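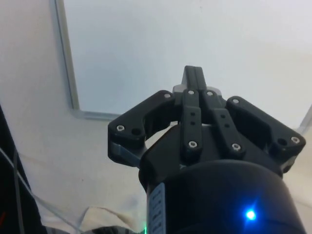 ## Handout 4: Setting the table

Read this before you come to the bench session. Last January half the room skimmed it, and we spent most of the hour looking for a marker.

The surface comes first. Lay the cloth, let it hang over the front edge, and put the whiteboard flat on top. Flat means flat. If a corner rocks, there is a fold under it. Smooth the fold out and resist the urge to lean on the board until it surrenders.

Draw the circle by hand, in thin black marker. Natália Bartoš, who taught this unit before me, used a compass, and her circles were lovely. Yours only has to close.

One small cube per board. The Ellel room has a tub of 600, which sounds generous until you meet the Niven group.

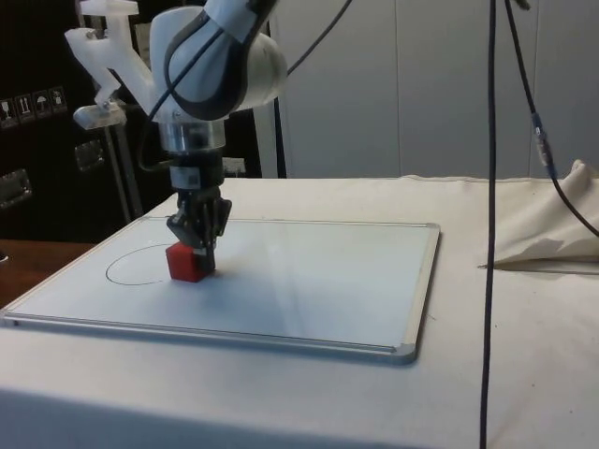

Now the vocabulary, which costs more marks than everything else put together:

- **In**: the whole base of the cube is inside the line.
- **On**: any part of the base touches or crosses the line.
- **Out**: daylight all the way between cube and line.

"Basically in" is *on*. So is "in if you squint," submitted by 31 people on the last worksheet.

Judge from directly overhead. A glossy board throws back a band of light, and from a chair you will grade the reflection.

For next time: read the Drastura notes up to the part on edges, and bring your own marker. Wipe the board before you leave.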